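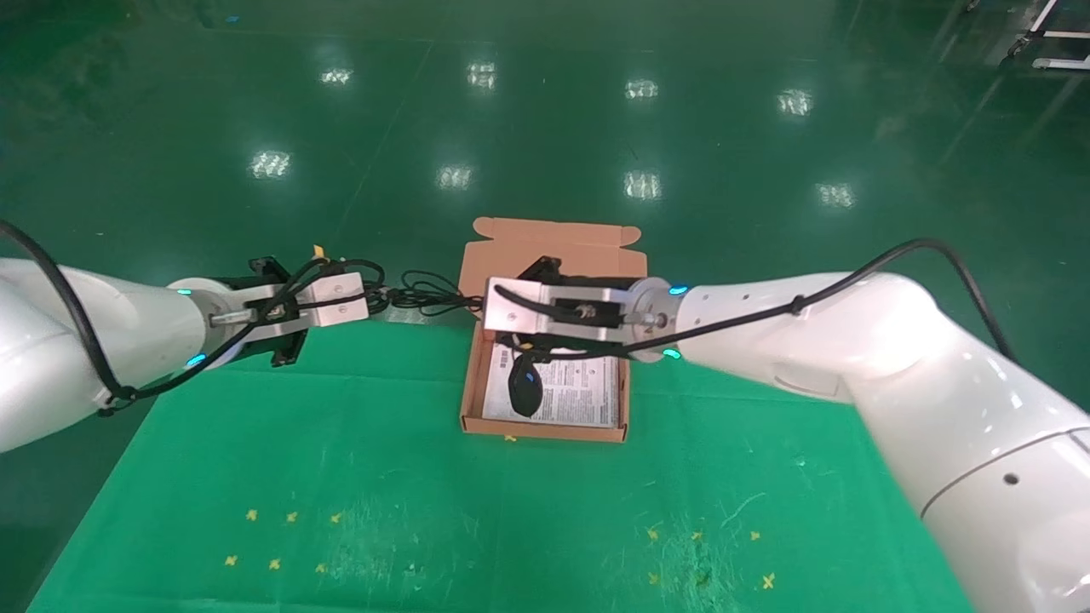 Clotilde Gautier reckons you should chuck the box the minute you open it, and keep the instructions in a drawer. I tried that, Clotilde! I have a drawer with 11 instruction sheets in it and I couldn't match a single one to anything I own.

So my system now is everything goes back in the cardboard it came in. Sheet on the bottom, gadget on top, lid down. Little mailer boxes are the best for it, the kind where the lid's attached and tucks in at the front.

I spread a cloth out first too. Bright green, because small black stuff disappears on a dark floor and I've crawled after enough of it.

Cables are where I come unstuck. I used to wrap them round my hand and get a sort of bird's nest.

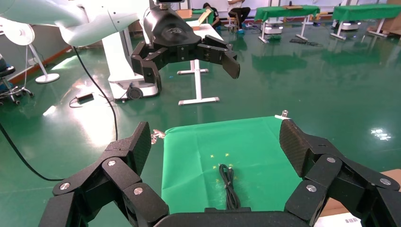 Long flat loops are heaps better than round ones, they lie along the side of a box and the lid will still shut. Don't pull them tight at the plug end. Fabrice Guérin taught me that after I killed my favourite charger.

Binder clips on the back corners of the cloth, by the way. Cheap as, and it stops the thing creeping every time you drag a box across.
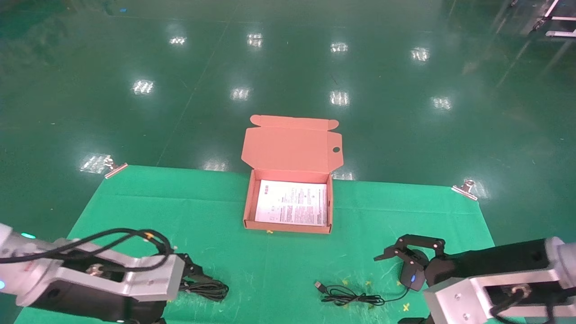
A mouse is the annoying one. Put it in first and the cable sits on top and pushes the lid up. I do the cable first, then the mouse, and I write what it is on the end of the box in marker.

Keyboards on Wednesday, if I can find boxes long enough. Anyone got spares?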